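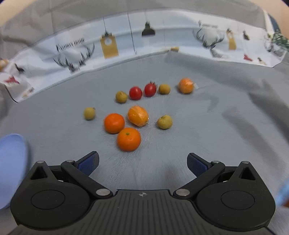 Greifer mit gerippten Fingerpads vor gemischtem Obst, zwei Früchte in Klarsichtfolie

Obst sortieren mit dem Zweifingergreifer: Testaufbau und Auswertung

Sortieren gilt als leichte Hausarbeit. Für einen Greifer ist es eine brauchbare Messlatte, weil Form, Oberfläche und Nachgiebigkeit von Stück zu Stück wechseln. Die folgende Anleitung beschreibt den Ablauf, den wir bei Brosia verwenden, um zu prüfen, ob ein System die Aufgabe in einer Küche oder am Packtisch übernehmen könnte.

Voraussetzungen

Parallel- oder Winkelgreifer mit zwei Fingern, weiche Pads
Unterlage aus Stoff, nicht gespannt
Kleines Obst in mindestens drei Sorten, davon einzelne Stücke in Folie
Je Sorte eine flache Schale
Küchenwaage, Protokollblatt

Schritt 1: Obst auslegen
Die Früchte locker gruppieren. Einige sollen sich fast berühren, eine soll frei liegen. Tomaten gehören dazu, da sie Druckstellen schnell zeigen. Mandarinen sind unempfindlicher und eignen sich zum Einstellen der Schließkraft.

Schritt 2: Öffnungsweite festlegen
Breiteste Frucht messen, 14 mm zugeben. Bei geringerer Zugabe schiebt ein Finger die Nachbarfrucht weg, bevor der andere Kontakt hat.

Schritt 3: Schließkraft einstellen
Mit der Mandarine beginnen und die Kraft in kleinen Stufen erhöhen, bis die Frucht beim Anheben nicht mehr rutscht. Danach für Tomaten neu beginnen, nicht den Mandarinenwert übernehmen.

Schritt 4: Folierte Stücke getrennt prüfen
Folie verändert zwei Dinge: Sie glänzt, was die Kantenerkennung stört, und sie verschiebt sich gegen die Schale. Ein Griff kann stabil wirken und sich beim Schwenken lösen. Nach dem Anheben 2 Sekunden halten, erst dann verfahren. Abstehende Etiketten nicht mitgreifen.

Schritt 5: Durchläufe protokollieren
Pro Konfiguration 100 Griffe. Als Fehler zählen: Frucht verloren, falsche Schale, sichtbare Druckstelle, Nachbarfrucht aus der Lage gebracht. Verknitterte Folie zählt nicht.

Stand der Dinge

In unserer letzten Reihe am Standort Fleltevholm lag die Fehlerquote bei rund 7 Prozent. Der größte Anteil entfiel auf folierte Früchte. Mostafa El Idrissi hat dieselbe Reihe mit der Steuerung Brunda wiederholt und bei losen Mandarinen keinen Verlust notiert, bei Tomaten dagegen mehrere Druckstellen.

Für den Packtisch mit einer einzigen Sorte reicht das aus. Für eine Obstschale im Haushalt mit wechselndem Inhalt noch nicht. Offen ist vor allem die Erkennung überreifer Stücke: Braune Flecken auf der Schale sagen wenig darüber, wie weit die Frucht nachgibt. Kraftmessung in den Pads ist als nächste Ausbaustufe vorgesehen.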